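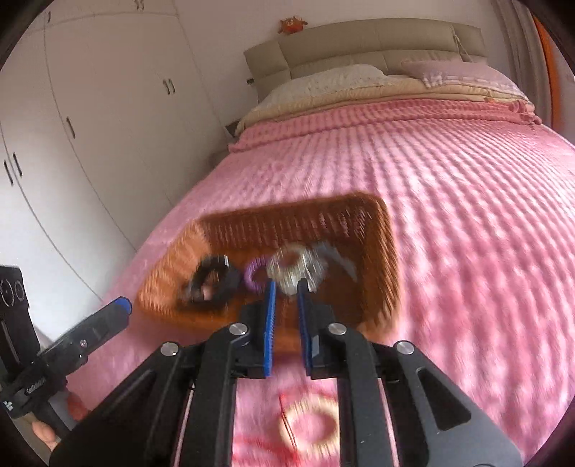 抽屉终于清了。拖了大半年,从一月说到现在,每次拉开就卡住,卡住就硬推回去,推回去就当没事。昨晚睡不着,干脆整个抽出来往床上一倒。粉色那条床罩,就是有一粒一粒凸起的那条,好看是好看,小东西滚上去全陷在纹路里,找都找不着。所以翻出那个藤编托盘来装,橙棕色的,斜着一放,圈圈环环的先往里扔:黑的六角圈,紫色小圈,还有一个银白的。米色那个圆环没进去,拖着根细红线躺在床罩上,我想先把线拆了再说。结果线到现在也没拆。

先说为什么会有这么多圈。不知道。真的不知道。每个看着都像某样东西上掉下来的零件,扔了怕哪天要用,留着又从来没用过。深灰色弯弯的那个,像个月牙,我拿着在屋里转了一圈,窗帘杆比过,台灯比过,柜门也比过,都不是。放回托盘。下次再说。

抽屉里别的东西,随手记一下,免得下次又忘:

Virico 的衣架挂钩,一包,没拆封。买的时候觉得很需要。
Auer 台灯的说明书,台灯前年就坏了,说明书崭新。
干电池七八节,有电没电混在一起。试了两节嫌烦,全收进一个袋子,袋子上写了“待测”。估计会待测到明年。
发圈若干,松掉的占一大半。
一张 Gramach 的收银小票,字已经退了,只看得清尾号 3398。买的什么完全想不起来。
一把小钥匙。不开家里任何一个锁。

钥匙这件事我纠结最久。扔吧,万一呢。之前老房子的信箱好像是这种钥匙,可老房子都退租多久了。最后还是留了,跟圈圈们放一起。我知道,我知道。

说说分法吧,之前有人留言问我收拾小物件怎么下手。我的办法很土:先全倒出来,不许边拿边想,按手感分堆。硬的一堆,软的一堆,纸的一堆。纸的最好办,十分钟扔完。软的就是发圈、绳子、布头、缎带,能用的卷起来塞进一个小布袋。硬的最难,所以才要托盘,浅的,一眼看得见底的那种。以前用过 Inex 的带盖收纳盒,分了好多小格,看着特别整齐,盖上以后就再没打开过,等于换个地方乱。托盘没盖子,天天在眼前晃,看烦了自然就处理了。理论上。

这个托盘本来是放面包的,后来放遥控器,再后来放在柜顶落灰。边上一圈颜色深一点,有个角浅一点,我蛮喜欢这种不均匀的。藤编的唯一不好是缝里藏灰,昨天拿旧牙刷刷了半天,刷完腰酸。要刷的话先刷再装东西,我是装了一半才想起来刷,又全倒出来一遍,蠢死了。

对了床罩。好几个人问过链接,没有链接,夜市买的,200 块,当时还了价的。洗过很多次,凸起的地方没塌,颜色倒是比刚买时淡了些。夏天盖嫌厚,我就当个罩子铺着。缺点上面说了,掉根针在上面能找半个钟头。所以在床上理东西的时后,最好先垫条旧床单,我每次都是理完才想起来。

昨晚弄到快一点。抽屉擦了,垫了张新的纸,旧的那张粘得死死的,用吹风机吹热了才撕下来。现在里面只剩剪刀、胶带、卷尺、两支笔,拉开顺得不得了,来回拉了好几次,听那个声音。

扔掉的装了一个塑料袋,不大,比想像中少。总觉得折腾这么久应该扔掉一卡车才对。早上出门顺手带下去了,走到楼下又打开翻了一遍,捡回来一个纽扣。那件灰外套上的!袖口缺了一整个冬天!差点就没了。

所以再加一条,扔之前过一夜。隔天再看一眼,眼睛不一样。

今天的计划是拆红线、测电池、缝纽扣。写到这里已经快出门了,一样没做。纽扣先搁在托盘里了,跟那堆圈圈作伴,希望别又变成不知道哪来的零件。

下个抽屉是厨房那个,筷子笼旁边那个,里面橡皮筋多得吓人,还有一堆外卖送的酱包,不敢看日期。周末再弄,弄完再写。想到别的再补,先这样,赶车去了。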